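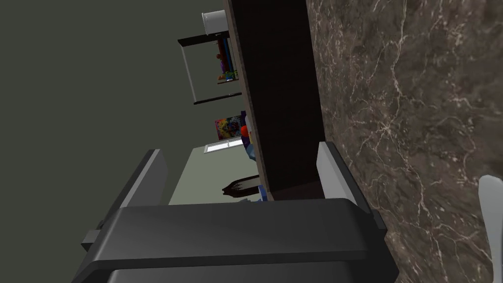 Episode 13 of Zostitdale stops playing at the same point every time, just before the recap of the hostage storyline ends. Reported by Abla Harb in November, on the Skillar app. The sound carries on but the picture freezes. Image loading was ruled out and we looked at the video file only.

Cleared the app cache, signed out and in again. No change. Episode 14 plays to the end, and so does the whole of Tuvthorpe.

Fadi Tannous compared the two files. Episode 13 was uploaded with over 300 subtitle lines and the player stops drawing at line 200 – the timing on that line runs backwards. Turning subtitles off gets round it.

Subtitle file corrected and sent again. Abla has been asked to restart the app and try episode 13 with subtitles on. Ticket stays open until she replies.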